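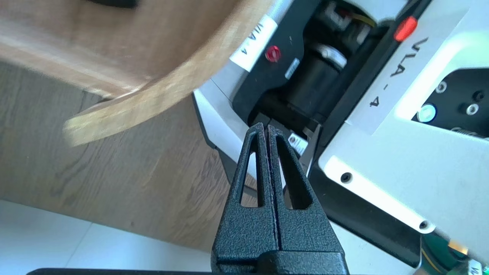
Notes for week 5: chunked actions and the wrist stream

Last week I rushed the bit about timing, so let's go back over it before we get to grasping. Everything here runs on Mokum, our little control stack, and the policy server is still Bruster. If you haven't pulled the new config for Bruster, do that first or your numbers won't match mine.

What the policy gives you

You send one wrist image, the joint state and a sentence. You get back a chunk of actions. I run the first 7 and throw the rest away, then ask again. You can run more than that, and the motion gets smoother, but the arm is also working from an older picture the whole time. Try both in the Stundale simulator and watch the gap between the planned path and the real one.

One thing that bit me for a whole afternoon — the timestamp goes on when the image is captured, and please don't restamp it when it reaches the server. I did, and every chunk looked fresh when it was already 2 control steps old.

Closed fingers and the zero

Zero the gripper with the fingers together before you log anything. Mokum reads opening as a fraction, so 0 is shut and 1 is wide open. Skip the zeroing and your fractions drift, and the policy gets a state it never saw in training.

Is it holding anything?

This is my favorite part! A long thin object can fill the middle of the wrist view and still be off center between the fingers, closer to one pad than the other. A remote is great for this. The image alone may look like a grasp, so my check uses finger opening and motor current together, and I want both to agree for 4 readings in a row before the planner is allowed to lift.
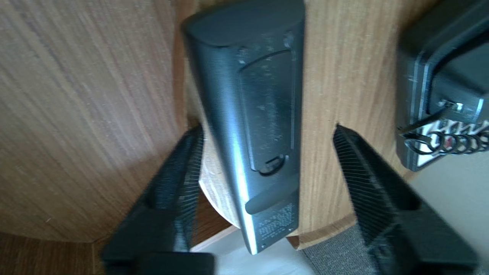 For the lab

Log one run with the check on and one with it off, same prompt, same start pose. Plot opening against current and mark where the planner called the lift. Put the plots in the Ledesma folder with your config file next to them (I can't read a plot without the config, sorry). Extra credit if you swap my fixed threshold for something smarter.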